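Home | Guides | Skesitz Blocks | Spares | Contact

Skesitz Soft Block: Getting Started
Section 3. Checking and placing the block

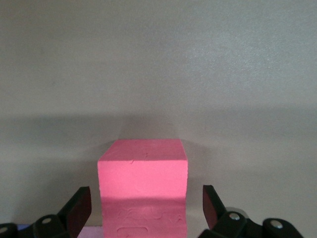 Fig. 3. Pink block, top and front faces.

1. Take the block out of its bag. Keep the bag, as you will want it in step 6 and will have thrown it away by step 4.

2. Look over the top face. A small crease or nick like those in Fig. 3 is cosmetic. Do not pick at it. You will want to pick at it.

3. Find the front face, the one with the faint squiggly marks and the rounded rectangular imprint. Turn it towards you. The marks are not instructions and cannot be read, although customers have sent us translations.

4. Run a thumb down both side edges. Slight bumps are normal. If you wanted a perfectly straight edge, the Jandow range has one, at 620 kronor a block.

5. Set the block down on a clean, level surface and let go.

Note: The darker band across the front face does not show where to cut. There is nowhere to cut.

CAUTION: Do not stack anything over 2,000 g on the block. It will not complain, but it will remember.

6. When finished, return the block to its bag and store away from radiators, dogs and direct sun.

Guide revised 30 November 2025.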